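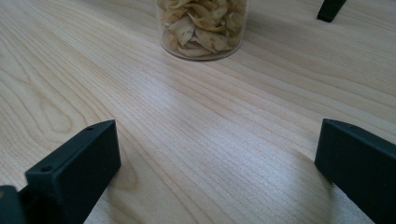 Ralldale, November 9, 2023

Print | E-mail

About Jollico

We cook lunch. Schools mostly, a few offices, two colleges, one seniors' residence out past the highway. Been meaning to redo this page for ages as the old one still had the fax number on it. So, quick version.

Jollico started in the kitchen of a church hall with a four-burner stove and a fridge that had to be held shut with a chair. We did soup and rolls for a night class. Then the night class told the day class. By the second winter we'd moved to the unit on Triner Street where we still are, and we took over our first proper cafeteria that July, at Siddiqui College. More than 2,000 lunches a week now across all the sites, in term time. Less in summer obviously.

What we do

Cafeteria management – we come in, run your kitchen, hire your existing staff if they want to stay (most have).
Drop-off hot lunch for schools with no kitchen.
Catering for meetings, graduations, funerals, the odd wedding. Ask early for weddings.

What we don't do: vending machines. People keep asking. Sorry.

The food

Everything is cooked the same day except stock and pickles. Bread from our own ovens Monday-to-Friday style, no weekend bake at the moment. Menus run on a four week cycle and get changed when something isn't getting eaten. The lentil shepherd's pie stays. The cauliflower bake went, after a long fight.

Vegetarian kitchen and meat kitchen are separate rooms with seperate pots, knives, sinks, the lot. Halal meat only, from one supplier. Kosher meals we don't cook ourselves – we order them in sealed from a certified kitchen and they're served sealed, with their own cutlery. If your group needs full kosher supervision on site we aren't the right company and we'll tell you who to ring.

Fasting periods: tell us the dates and we'll shift serving hours. At Siddiqui we open late through Ramadan and do a take-home box for sunset. Lent, we do fish or beans on the days you ask for. Long holidays, the kitchen shuts and the fridge gets emptied into the community pantry.

Allergies: nut-free across all school sites, no exceptions, including what staff bring from home. Gluten-free is cooked first thing on its own bench. Please fill in the form at the start of each year even if nothing's changed. We had 317 forms back last time and still spent a week chasing the rest.

Prices

Student hot lunch is the same price at every site. Seconds of soup are free, have always been free. Office and event quotes depend on numbers, send us a head count and a date and you'll hear back in a day or two, longer in September.

The kitchen at Triner Street is 1,422 square feet, which sounds fine until there are nine of us in there and a bread delivery. We're looking at the empty unit next door. Landlord permitting. If it happens we could go up to 3,000 lunches a week and finally take the schools on the waiting list. Not promising anything yet so please don't email about it!

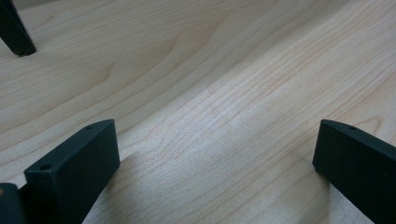
Prasanna Howlader wrote to us after the first term at Siddiqui to say the dal was too thin, the rice was good, and could the line please move faster before one o'clock class. The dal is thicker now and there's a second till. A later note said the dal was "nearly right", so we're still working on that one. We read all of these, and the comment box by the tray return gets emptied every night.

Working with us

We hire twice a year, August and January, plus casuals for events. No experience needed for serving or dish room, you'll get your food handler course paid for once you start. Cooks need two years in a volume kitchen. Shifts begin at 5:30 for bakers, 7 for everyone else, done by 3. Staff eat free. Bring non-slip shoes, we have aprons.

Students at our college sites can pick up short lunch shifts around there timetable. Talk to the site lead at the counter, after the rush not during.

Visits

Prospective clients can come and eat with us any school day. Just let the office know the day before so there's enough. Tours of the kitchen are before 10 or after 2, hair tied back, closed shoes.

Contact

Office is open 8 to 4 in term, mornings only over the summer. Phone is best before 10. For same-day changes to a lunch order please phone, don't email – email gets looked at after service and by then the van's gone.

Menus for the next cycle go up as soon as we've settled the soups.

Print | E-mail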